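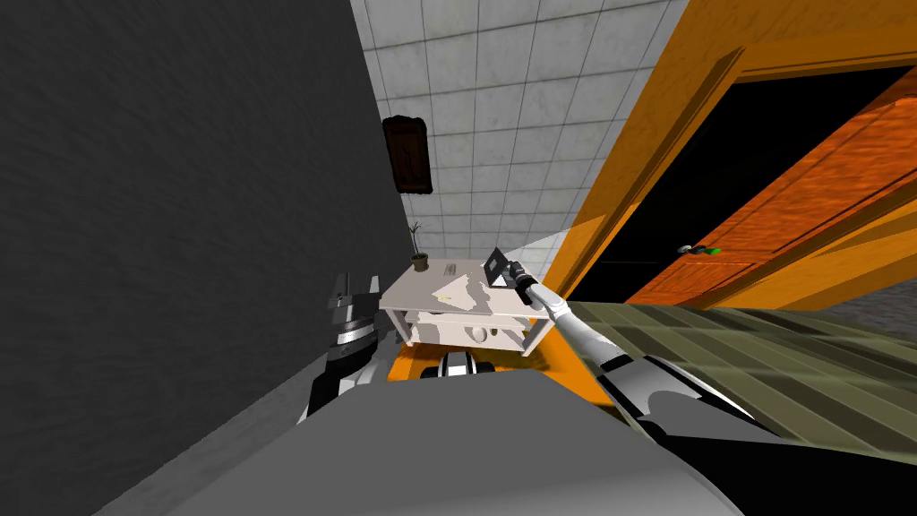
Feb 4, 2021
By Laurier Doucette

Heat-stress series, spring barley, Trudside plots and growth room. Notes on the yield reconciliation before Vasco Fonseca takes over the spreadsheet.

Plot weights from October are now all entered. 100 plots sown, 39 under the heated covers, the rest open or shaded. Row 7 of the covered block was recorded twice under different labels, once at harvest and once at re-drying. Kept the re-dried figure and struck the other. The harvest figure is still in the paper book if anyone wants it.

Moisture correction: all weights brought to the same basis using the meter readings, then checked against the oven on a subset of 19 bags. The meter reads high on small, shrivelled grain, and most of the covered plots gave small, shrivelled grain, so a single offset for the whole set is wrong. Used two offsets, one for the open and shaded plots and one for the covered. Working is on the second tab. Vasco would prefer a fitted line against grain size. Agreed in principle, but I do not think the subset is large enough to support it and we have no more sealed bags from the covered block.

Ear counts hold up well between treatments. The loss is in grains per ear and, less so, in grain weight. This fits the timing: the covers went on shortly before flowering and came off ten days later. Anything earlier and I would expect to see it in tillering.

Germination set. 1,367 grains plated from the covered plots, unsorted. Counting is finished but not checked. Dishes on the lower shelf dried out at the edges over one weekend and the slow grains there may be under-recorded. Flagged in column H. Do not pool with the upper shelf until somebody has compared them.

Temperature loggers. The Coltari units agree with each other to within the stated tolerance. The older Baumgartner probe drifts upwards after long spells in the sun, and I suspect the shield more than the probe. Ice bath was fine, warm bath was fine, so the fault does not show indoors. Canopy temperatures from that probe are excluded for now — this leaves a gap in block C that the air readings will not properly fill.

Soil water is the weak part. The covers keep off rain as well as holding heat, and we watered by hand to make it up. Amounts are in the book but the times are not, apart from the first three days. A reviewer will ask whether we measured heat or drought. The shaded plots answer some of this, as they had the same hand watering without the warming, but only at the surface. For the next run: drip line, meter on the line, one more tube at depth in each block.

Seed for this season: Vomance as the main line again, same batch, cold store, second bay. Enough for the full layout plus one resowing.

To do:
- check germination counts against the dish photographs
- new shield for the Baumgartner probe, then a side-by-side with a Coltari unit outdoors
- ask the farm office about moving block C off the headland
- Vasco to rerun the variance table with both versions of the moisture correction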